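Learning Gear Assembly From Fewer Demonstrations: Notes on Ordering and Regrasping

Over the past year our group has studied how a two-armed manipulator may be taught to assemble a simple gear train from human demonstrations. The formal write-up is in preparation. I record the main result on this blog in the meantime, together with several details that will not survive the page limit.

The task is modest in appearance. A round metal base plate is placed on a cloth-covered table with a set of spur gears, and the arms must bring the gears to their positions on the plate. The clearances are small enough that a policy which merely imitates the motion of the operator's hands will often bring a gear to the right place and then fail to seat it. Our earlier system, Tundell, failed in exactly this manner.
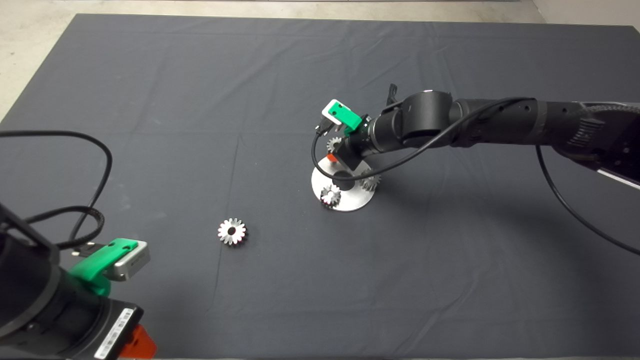
Reading time: 4 minutes

The method described in this post is called Chege. It differs from Tundell in how the demonstrations are divided. Tundell treated each recording as one continuous sequence, from the first reach to the last release. Chege divides each recording at the moments when a gripper opens or closes, and it trains a separate short-horizon predictor for the motion between those moments. A second, smaller model selects the segment to be attempted next.

The division has a practical consequence. Under the older method, the order in which an operator happened to place the gears became part of what was learned. Two of our operators preferred to begin at the far side of the plate and the others did not, and the resulting policy hesitated between the two habits. Under Chege, the order is a separate decision and may be changed without collecting new data.

We collected 300 demonstrations in all, from four operators. Each began from a different arrangement of the gears, with some on or near the plate and others set apart from it. Myung-ja Kwon designed the arrangements and wrote the procedure for resetting the table between recordings. Her procedure asks that the cloth be left as it lies unless it has moved under the plate. I objected to this at first, on the grounds that creases change the resting angle of a gear. She considered that variation useful, and the held-out trials support her view. Policies trained on a cloth that was smoothed before every recording performed noticeably worse when the cloth was later disturbed.

The principal finding concerns regrasping. A human operator who feels a gear bind will lift it slightly, turn it, and try again. In the unsegmented recordings these corrections were rare and were largely averaged away. Once the recordings were divided, they appeared as a recognizable group of segments and could be given greater weight in training. With that single change, the policy began to make corrections of its own, up to 11 in one trial before the trial was stopped. 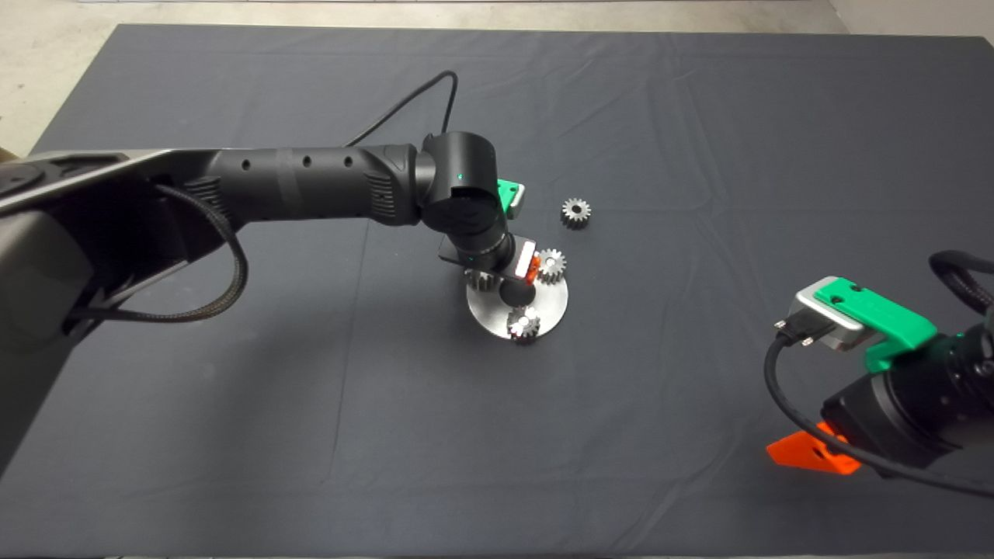 Whether so many attempts should be permitted is a question on which the group has not agreed. A limit of nine was used for the reported comparison, and it was fixed before the comparison was run. A higher limit raises the rate of completed assemblies, but it also lengthens the trials and increases wear on the fingertips. I would favor a limit based on elapsed time, and we expect to test this in January.

Three matters remain unsettled. The first is the second arm. For most segments one arm does the placing while the other waits, and the selector model has learned to leave it waiting even where a handover would be quicker. We attribute this to the demonstrations, in which the operators also avoided handovers. The second is the view from above. When a gripper is over the plate, it hides part of the work at the point where information is most needed, and the wrist sensors do not fully make up for the loss. The third is the choice of boundary. Gripper events are easy to detect, but they are a crude measure of where one action ends and another begins. A gear pushed into place with a closed gripper produces no boundary at all.

Colleagues working on the Brukent controller have asked whether the segments could be reused for other parts with toothed edges. We have made one attempt, with a coarser gear from the Stovix set, and the result was poor. The reaching segments transferred well. The seating segments did not, and I suspect that they depend on tooth spacing more closely than we had assumed. Further trials with intermediate sizes are planned before any claim is made.

Corrections to the account given here are welcome and will be added to this post as they are received.

Posted Dec 8, 2022 | Contact | Copyright 2022, all rights reserved | Back to top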